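Kimholm Allotment and Smallholders' Association
Minutes of the April general meeting
Held in the upper room of the Nornum Road hall, 7 pm

Chair: Honeylyn Baluyot
Apologies were received from plots 11 and 62.

1. Minutes of the previous meeting

The minutes were agreed with one correction. Under item 4, "standpipe C" should read "standpipe D". Signed by the chair.

2. Matters arising

2.1 The padlock on the lower gate has been replaced. The old code no longer works. Members who have not collected the new one should ask at the hut and bring their rent card.

2.2 The letter to the parish about the overhanging ash has been sent. A reply has been received stating that the tree will be inspected before any work is agreed. The item stays open.

2.3 The survey of plot boundaries was carried over again. The plan held by the association does not agree with the pegs on the east side, where the difference is greatest between plots 40 and 44. The chair will ask the landlord for a copy of the lease plan.

3. Accounts

The balance at the end of the last quarter was £2813. The main item of spending was the water bill. Rents are paid up on all but two plots, and reminders have gone out for both. The meeting accepted the accounts as read.

A question was asked about the deposit held against hut keys. It is held in the general account and is not shown on its own line. It was agreed that it should be from next quarter.

4. Water supply

4.1 The meter reading shows 447 cubic metres used over the year. This is higher than the year before. The rise falls almost wholly in the dry spell from late May and cannot be put down to a leak on present evidence, as the meter did not move during the overnight check with all taps shut.

4.2 Two quotations for renewing the main run were considered. Anetti proposed to replace the full length in one visit, with the supply off for the whole of the works. Jiang proposed to replace the run in two stages, leaving the upper standpipes in use during the first. The Jiang price was higher. Neither quotation included making good the path.

4.3 Members on the upper plots preferred the staged work. It was pointed out that if the work were done after the end of October the supply would be off for the winter in any case, and the staged method would then have no benefit. After discussion it was proposed and seconded that Anetti be asked to confirm the price for a November start and to quote for the path as a separate item. Carried, with one against.

4.4 Hosepipes. The present rule allows a hose to be used for filling butts only. Several members asked for this to be relaxed for newly planted fruit trees in their first season. The vote was tied and the chair did not use a casting vote. The rule stands.

5. Poultry

5.1 There are now 7 plots keeping hens. All have given the details needed for the flock register. The chair reminded keepers that any change in the number of birds has to be passed on promptly.

5.2 Rats have been seen by the runs on the north boundary. Feed must be kept in metal bins with tight lids and must not be left in open troughs overnight. Runs that do not have a mesh skirt should be fitted with one before the end of summer. The association will buy the mesh on a single order and recover the cost from each keeper by length used.
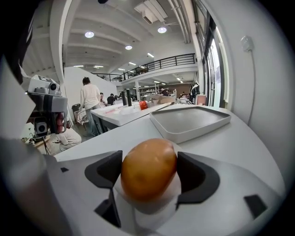

5.3 It was agreed that no further poultry plots will be let until the boundary has been clear of rats for a full season. The waiting list will show poultry requests in a separate column so that applicants are not passed over for an ordinary plot.

5.4 A member asked whether cockerels could be kept for part of the year. The tenancy agreement excludes them at all times. No change was proposed.

6. Compost and green waste

6.1 The shared bays are being filled out of order. Bay 1 is for new material, bay 2 is to be left standing, and bay 3 is for use. Labels will be put back on the front boards.

6.2 Perennial weed roots, cooked food and treated timber are not accepted in any bay. Carpet was removed from bay 1 on two occasions.

6.3 The shredder was serviced in February. It may be booked through the hut diary for up to two hours at a time. Woody material must be no thicker than the gauge hung on the handle.

7. Plot inspections

Inspections will be carried out in the first half of June. A plot will be treated as under cultivation if three quarters of its area is planted, prepared or covered. Fruit cages and sheds count towards the remaining quarter. Tenants with a medical reason for falling behind should write before the inspection, and the letter will be kept out of the open file.

8. Any other business

8.1 The wheelbarrow with the green tray is missing from the lower store.

8.2 Seed potato orders for next year need to reach the hut by the end of October. Orders must give variety and weight. Orders giving variety only were filled at the smallest bag size this year and some members were left short.

8.3 The noticeboard glass is cracked. A price for clear acrylic sheet will be obtained.

9. Next meeting

To be held in July in the same room. Items for the agenda to the chair in writing two weeks beforehand.

The meeting closed at 8.50 pm.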